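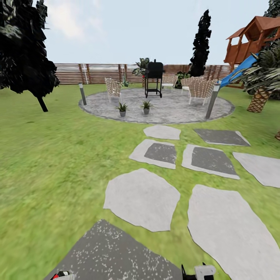
Credit: Altance Garden Library

How to Set Stepping Stones in a Lawn (So They Stay Put)

By Agata Mancuso

A stepping stone path is the project people pick when they've decided a real path is too much work. Fair enough. I picked it for the same reason. Then I laid mine in a single afternoon in April by dropping stones on top of the grass and waiting for them to "settle," and by summer I had a row of small seesaws leading to the compost.

I've since pulled them all up and done it again. What follows is the second version.

What you'll need

Flat stones or pavers, at least an inch and a half thick
A flat spade and a garden knife (an old bread knife is fine, but don't put it back in the kitchen)
Coarse sand or stone dust
A rubber mallet
A short level
A hand tamper, or a chunk of fence post and some pent-up feelings
A tarp for the dirt

On buying stone: go and look at it. I ordered my first lot from the Gismont catalog, where everything is "autumn buff," and what came off the truck was the color of a wet sidewalk. The yard at Tranbridge lets you walk the pallets and pick. Bring gloves and a car you don't love.

Thin stones are cheaper and they crack. I don't have anything to add to that.

Step 1. Walk it before you plan it

Go from the back door to wherever the path is supposed to end, at your normal speed, carrying something. Have somebody drop a marker at each footfall. If you live alone, do it early in the morning when there's dew on the grass and you can see your own tracks.

You'll notice that you don't walk in the lovely S-curve you drew on the envelope. You walk more or less straight and cut the corner by the hose. Put the path there. A path that ignores where people walk just gets a second path worn next to it, made of mud.

Small bends are fine if there's something to bend around. A shrub will do.

Step 2. Lay the stones out dry

Set every stone on the grass, centered on the markers. For most adults, two feet from center to center works. Measure yours, though, and then take off an inch or two for the shortest person in the house. Ottavio Galli laid his own path to suit his own legs, and he is six foot four, and his wife crosses the yard like someone fording a river.

Mixed shapes look better if you keep the gaps even and let the outlines do what they want. Put the widest side of each stone across the direction of travel. Big ones go at the start and at any spot where you tend to stop, like a gate or a faucet.

Leave them there overnight. Walk on them with coffee. Move the one that bothers you.

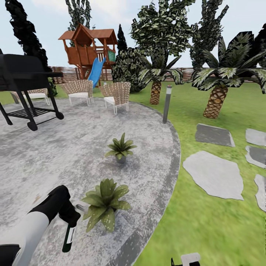

Step 3. Cut the outlines

Run the knife around each stone, straight down, as deep as it will go. Then slide the stone to one side, and do it in the direction you'll remember, so it goes back the same way around. I chalked arrows on mine. It rained. Scratch a small mark on the underside instead.

Lift the sod with the flat spade in one piece if you can. It makes a decent patch for whatever bald spot you've been avoiding.

Step 4. Dig

The hole should be the thickness of the stone plus an inch for sand. You want the finished top to sit level with the soil, or a hair above it, so the mower passes right over. Too high and you'll find it with the blade. Too low and it becomes a birdbath.

Dig less than you think you need, check, then dig more. Soil you put back is never as firm as soil you left alone. If you do go too deep, fill with stone dust and tamp it hard in thin layers.

Put the dirt on the tarp. I skipped the tarp the first time and raked crumbs out of the grass for a week.

Step 5. Bed and tamp

Tamp the bottom of the hole, pour in the sand, and scrape it roughly flat. Dampen it lightly. If your stones are uneven underneath, as flagstone usually is, press the stone in, lift it out again and look at the print it left. Shiny packed spots are high. Fluffy spots are low. Shave and fill until the print looks about the same all over.

This is the boring part and it decides everything. My seesaws were all Step 5 problems.

Step 6. Set and level

Lower the stone in, don't drop it, and tap around the rim with the mallet. Never hit the middle of a large flagstone unless you'd like two medium ones. Check with the level both ways, then ignore it slightly: a tiny tilt away from the house lets water run off.

Now stand on each corner in turn. If it rocks, take it out. You will be tempted to jam a pebble under the low side and call it done. The pebble will hold until you have guests.

Step 7. Fill the edges

Pack soil tightly into the gap around the stone, right up to the top, and sprinkle some grass seed on it. Water gently. Keep heavy feet off for a couple of days, including your own, and hold off mowing until the new grass has some grip.

If the path meets a patio, set the first stone close enough that the step off the paving is a normal step. People leave a big gap there for looks and then everyone hops.
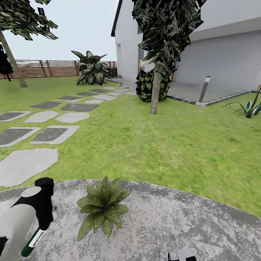

Rosalba Dal Bello writes that her soil is heavy clay and an inch of sand did nothing for her: the stones heaved the first winter and she had to start over. She now digs four inches deeper, fills with crushed gravel, tamps it, and puts the sand on top of that. I'd believe her. Clay holds water, water freezes, and your path goes up and down with the weather. In sandy ground you can skip the gravel and be smug about it.

What it cost

My second try came to $525, nearly all of it stone. The first cost more, if I count the stones I broke. A landscaper quoted me $3,742 for the same stretch with a gravel base and steel edging, and having now done the digging twice I no longer find that number quite so funny.

Upkeep

Once a year, after the last frost, walk the path and stand on every corner again. Lift and re-bed anything that moves. Trim the grass back with the same bread knife, or it will creep in and your generous flagstones will shrink to coasters. Moss in shade comes off with a stiff brush and a little patience. Skip the bleach, it kills the lawn in a neat ring around each stone.

Weeds will come up in the seams. Pull them after rain.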